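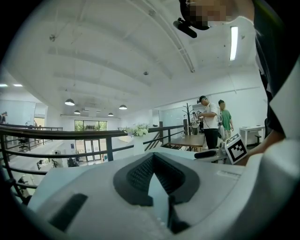 Trunano Reading Journal: my review after a whole summer

I bought the Trunano last August because my old notebook of book lists was falling apart, and I've now logged 100 books in it (a lot of them rereads of kids' paperbacks, I regret nothing!). It has 217 pages, a ribbon that hasn't frayed yet, and a little index in the back that I ignored for months and now love. 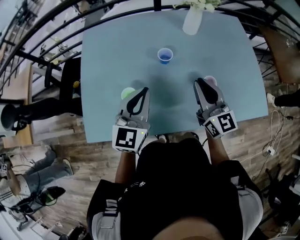

What I like, and what bugs me

The paper is lovely. My gel pen doesn't bleed through, and there's room to copy out a favorite line or grumble about an ending. I filled both sides on Resberg, a 475-page family saga I'd put off forever, and still had to squeeze a rant into the margin. The star ratings, though – they go up to 6, and I keep scoring everything as if it were five. Also, there's no spot for audiobooks, so I just scribble a tiny "A" next to the title.

My podcast co-host swears by the Ornitz one, but its pages are so crowded with prompts that I felt like I was back in English class. I'll be ordering a second Trunano, probably in green. 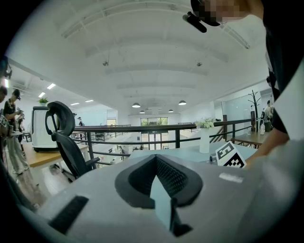
Wednesday, March 20, 2024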